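Genik 3 review: motion planning for two small arms

April 22, 2026

I have been using Genik as the planner on our two-arm cell since March. It replaced a pile of scripts I had written myself, so I came to it with low standards and a clear idea of what I wanted: two arms that can work close together without me checking every path by hand. I paid for the licence. Nothing in this review was sent to me or asked for by Skerkska, who make it.

## Setting up

Installation on a plain Linux desktop took one evening. The installer pulls in its own copy of the maths libraries, and this fills a fair bit of disk but saved me from the usual version fights. You give it a robot description file for each arm, the position of each base, and a list of fixed surfaces such as walls and mounting hardware.

The base positions matter more than the manual suggests. I typed mine in from a drawing and spent two days wondering why the arms kept stopping short of each other. One base was 3 mm out. There is a calibration routine that would have found this, but it is tucked away under "Diagnostics" and I didn't see it until I asked on the forum. Run it first.

## Planning

Single-arm planning is good and not very different from the free tools. The reason to buy Genik is the paired mode, where both arms are planned together as one machine. You set a goal for each gripper and a minimum gap, and it gives you two paths with matched timing.

I ran 2,000 paired requests overnight with the arms switched off, using random goals in the shared middle area. The median planning time was 70 ms. The worst was 800 ms, nearly always where one elbow had to go round the other wrist. That is fine for what I do. If you need to replan while moving, look at the slow cases before you spend any money.

The paths themselves are smooth and a little timid. Left on default settings, the planner likes to lift both arms well clear and come back down, even for a small move. Lowering the "retreat" weight cures most of it.

## Cables and cameras

This is the weak part. Genik knows about links and grippers. Anything else you bolt on has to be added as a box or a capsule, by hand, in a text file. Wrist cameras are easy enough to do this way. Cables are not, as they move with the arm and a fixed shape is wrong most of the time.

My answer was to draw a fat capsule behind each wrist and accept that some good paths would be turned down. Mujić, the free planner I used before, has a rough cable model that bends with the joints. It is slow, but it exists, and I miss it.

## Close work

My main test is a tip-to-tip approach. Both arms reach up from their bases and bring the grippers towards each other over the mounting plate, with nothing held, and stop a short gap apart. It shows up base errors, bad tool offsets and poor timing all at once.

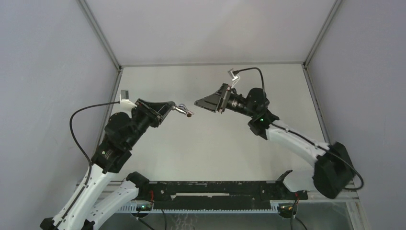

With the calibration done, Genik gets through this test without complaint, and the stop points repeat well enough that I have stopped watching each run. You can change the gap while a program is loaded, and the preview updates straight away. The preview also colours the closest pair of parts, so if a plan is refused you can see which bit of which arm caused it. My old scripts only ever said "collision" and left me to guess.

Error messages elsewhere are less helpful. "Goal state invalid" can mean that the goal is out of reach, inside a wall, or in the wrong units.

## Support and price

The forum is small but people answer. I reported a crash when loading two arms with the same name, and a fix was in the next release. The Andville example project that ships with it is worth opening, mainly for its config files, as the written manual skips several of the settings used there.

The licence is yearly and covers one cell. For a single arm I wouldn't pay it. For two arms sharing a small space I have renewed, and I'd like the cable model sorted out before I have to decide again.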